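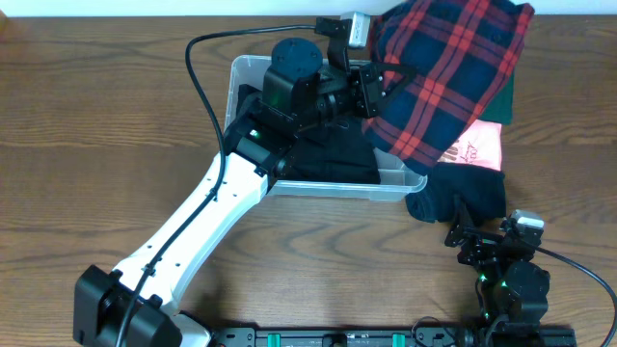 Gadulmont Bench Pair, long arm left and short arm right, working on clothes beside a storage bin.

Gadulmont Bench Pair - two-arm kit for home and shared workshops

Availability: in stock, sent from Dollcombe
Supplied as: parts kit, motors tested and numbered
Page updated: Saturday, May 30, 2020

The Bench Pair is a set of two robot arms that share one mounting rail. It is meant for people who want to build and run a two-arm setup on an ordinary table. The long arm does the reaching and lifting. The short arm sits at the other end of the rail and holds, steadies or pulls the near side of whatever is being handled. Each arm has its own gripper and its own wrist camera.

Most owners put it to work on soft things such as clothes, cloths and bags. These are awkward for a single arm, as a shirt held at one point just hangs. The kit will also handle boxes, tubs and light hand tools.

What is in the kit

Long arm, with white shell and black joint motors
Short arm, all black
Two black grippers with fingers fitted
Two Ccori wrist cameras with brackets
Black mounting rail, drilled along its length
Clamps for the rail, teal-green
Cables and cable clips
Zeda control board
Fixings, hex keys and printed build guide

You will need to supply a table, a computer and a small crosshead screwdriver. The computer does not have to be new, but it must have two free USB ports for the cameras and a third for the control board.

Specification

Joints per arm: 6, plus gripper
Reach, long arm: 600 mm
Rail fixing bolts: 16, supplied
Status lights: green on each joint motor when powered and talking to the board
Guarantee: 6 months on motors and control board

The table

Use a solid top that does not flex when you lean on it. Wood is fine. The rail goes along the front edge, and both arms bolt to it through the clamps. Fit the rail first and tighten everything before you add the arms. If the rail can be rocked by hand, the long arm will rock it too, and the positions you save will drift over the course of an evening.

In a shared workshop where the bench has to be cleared, leave the arms on the rail and take the whole thing off as one piece. It is a two-person lift. Mark the bench where the rail ends come so that it goes back in the same place.

Building

Allow a weekend. The short arm is the easier of the two and the guide starts with it. The long arm has more screws in the shell and they are small, so work over a tray. Do not force the shell halves together. If they will not close, a cable is trapped at the elbow.

Motors are numbered from the base up. Fit them in that order and plug each one in before going on to the next. A motor with no light has usually got its plug half in.

Cables

Clip the long arm's cable along the upper link and leave a generous loop behind it. The loop looks untidy but the arm needs it at full stretch. A tight cable was the cause of nearly every early return to Dollcombe, and the kit now comes with a longer one. The short arm's cable can run straight off the side of the table.

Keep drinks and loose thread away from the joints.

Cameras

The Ccori camera sits next to the gripper on its bracket. Set the angle so that both fingertips show at the bottom of the view with the gripper open. Tighten the bracket fully - it is the part that most often works loose. The cameras have no lights of their own, so the room needs to be evenly lit. A desk lamp to one side makes hard shadows in folds of cloth and is best avoided.

Working with clothes

Start with thick, plain items and one bin. A clear plastic storage bin does the job, provided the rim is low enough for the long arm's wrist to pass over it. Patterned cloth is easy to find on camera but harder to tell where one layer ends. Dark clothes piled on other dark clothes give the most trouble. Spread them out for the first few sessions.

The gripper fingers are angular and can mark fine knitwear. Slip-on soft tips are sold separately.

Safety

Keep hands, hair and sleeves clear while the arms are powered. Fit the Zeda stop button where you can reach it from where you stand. The long arm drops when power is cut, so hold the upper link or rest the gripper on the table before switching off. Not suitable for use by children without an adult at the bench.

Spares and delivery

Fingers, clips, clamps and single motors are listed on the Gadulmont spares page. Please quote the number on the motor when ordering. Kits go out in two boxes, which may arrive on different days. Replacement white shells are out of stock until July.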